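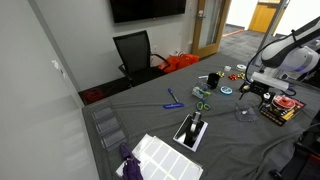 The Fustville Office Supply Price List is a table of what small offices in Fustville say they paid for paper, pens, glue, tape and the like. It has 768 rows in one CSV file. I put it together after reading one too many claims that buying in bulk always saves money, and I'm still not convinced either way. Craft and office supplies of the sort scattered over the gray cloth make up most of the rows. Furniture such as a black mesh office chair is left out, as are televisions.

Where the rows come from

Gullent order forms: 400
Brokater receipts: 259
Everything else: the remainder, mostly typed in by hand

Treat the Gullent prices with care. They are what the form said, and I have no proof that anyone was charged that amount. 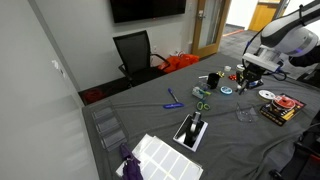
Pisharody
Maintainer, Fustville Office Supply Price List

Known problems

Pack size is missing in 240 rows, so unit prices there are blank. Please don't fill them with an average. "Tape" may mean any kind of tape — I did not guess. Sales tax is included in some receipts and not in others, and the tax column is only as good as the person who filled it in.

Not suitable for

Forecasting, ranking stores, or settling arguments about bulk buying.

Last changed: Friday, October 11, 2019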